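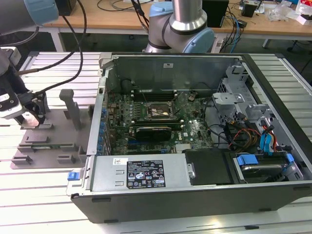 Dell desktop tower, for parts or practice

Sold by Clarkholm Spares, Eststead. Stock ref. Yule 15.

Used Dell tower in a dark grey case. The side panel lifts away to give access to the board, memory slots, graphics card, power supply and drive bay.

What you get
Case with motherboard
Graphics card, black with a silver edge
Silver power supply — blue release latch at one end
Hard drive, held by a blue plastic clip
Internal cables, including blue SATA leads

Memory is not included in the price. We can add 4 GB or more on request, so ask before you order. There is no operating system. Drives are wiped before dispatch.

The memory slots are black and sit beside the processor socket. Lay the tower on its side to work on it, and unplug it first.

Price: £125, collected. Delivery is £9 within the county — allow a few days.

Returns accepted within 15 days if the tower comes back complete. Keep the box.

Questions about fitting parts go to Fergus Semple at the trade counter. For school and college orders, ask for Zhuoran Shao.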